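Filed under: Opinion / Home & Tech / Repair

The old desktop deserves a fairer hearing, but not a free pass

Every few months somebody writes that we should all stop buying new computers and mend the ones we've got. I agree with most of it. I have also spent enough Wednesday evenings bent over other people's desktops to distrust how easy it is made to sound.

Take the claim that an old PC "just needs more memory". Sometimes it does. The council leaflet in Remstead says so in large friendly letters, and the repair evening at Probert Hall repeats it at the door. What neither mentions is that you have to find the right sticks for a board that may be older than your children, and that the shop will not take them back if you guess wrong.
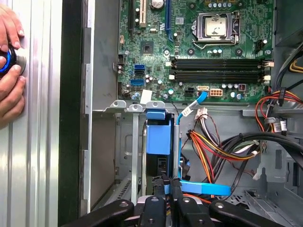

Then there is the matter of knowing what you are looking at. A motherboard is kinder than people fear. The memory slots are long and have clips at the ends, the SATA ports are often a different colour from everything around them, and the coin battery looks like a coin battery. Fine. But recognising a part is a long way from knowing whether it is the one at fault, and the cheerful articles tend to skip from the first to the second in a single paragraph.

I was quoted £594 last May for a new Hernier desktop, and I still think that is a silly amount to pay for writing letters and looking up train times. I spent four evenings on the old one instead. It starts now, most mornings, and I would like to see that "most" in the next article on the joys of mending.

Flomitz, who sell reconditioned parts by post, will tell you anyone can do it. They would, wouldn't they? Plenty of people can — with a decent lamp, a second computer to look things up on, and nothing urgent to print. For the rest, a modest fee to someone who does this all week is money well spent, and I wish the repair crowd would stop treating it as a defeat.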